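Mellis 200 Compact Drip Tray and Cup Set

Model 741. Supplied by Tindall Catering Equipment.

Overview

The Mellis 200 is a countertop coffee station for small offices, waiting rooms and meeting rooms. It consists of a filter brewer, a lift-out drip tray and a set of small cups with saucers. The brewer is filled by hand and needs no water line. It runs from a standard grounded outlet and should have its own circuit where other heating appliances are in use.

The brewer body is supplied assembled. The drip tray, filter basket and cups are packed in the same carton. Check the contents against the packing slip before discarding the carton, as the warranty return procedure requires the original inserts.

Cups

Cups are beige, with a small loop handle and a round saucer in the same color. They are meant for short servings. For full mugs, remove the drip tray and set the mug directly on the base plate.
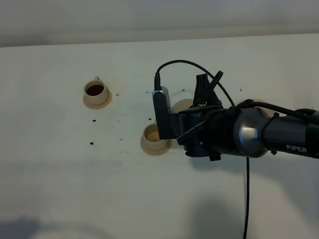 Brewer

The brew head has a single fixed spray plate. Water passes over the grounds at a constant rate, and the rate cannot be changed by the user. Strength is set by the amount of coffee in the basket. Use a medium grind. Fine grinds slow the flow and may cause the basket to overfill - if this happens, switch off at the wall and wait for the basket to drain before opening the lid.

The hot plate switches on with the brewer and stays on until the main switch is turned off. There is no timer on this model. Sites that need an automatic cutoff should order the Hedetti plug timer, listed under accessories.

Installation

Place the unit on a level surface with seven inches of clearance above the lid. Do not install under a shelf with exposed wiring. Run two full tanks of plain water through the brewer before first use and discard both.

Cleaning

Wash the basket, tray and cups by hand in warm water with a mild detergent. Do not use scouring pads on the cups. Coffee stains can be lifted with a paste of baking soda left on for a few minutes and rinsed off. Wipe the brewer body with a damp cloth only.

Descale once a month in hard water areas. Use the liquid descaler recommended in the manual. Vinegar shortens the life of the tank seal and is not covered under warranty. 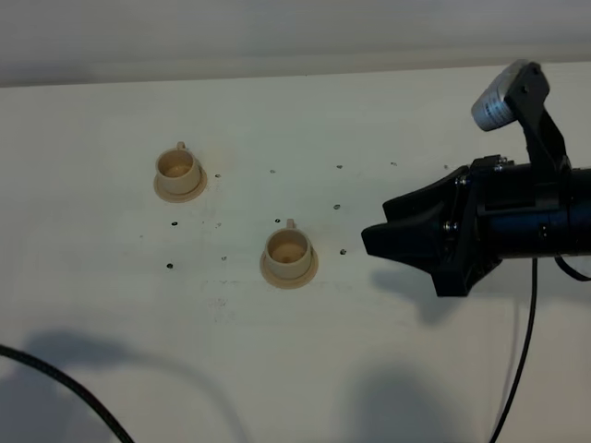 Accessories and spares

Filter basket, lift-out
Drip tray with grid
Replacement cup and saucer, beige
Tank seal, order code 1931
Hedetti plug timer

Spares ship from the Fikomex warehouse. Orders received before noon leave the same day. Tank seals ordered before January use the older flat profile and will not fit the current tank.

Service

Technical questions: Leanne Hulme, parts desk
Warranty returns: Graham Mottram

Include the serial number from the plate under the base. Returns without a serial number are held until the number is supplied.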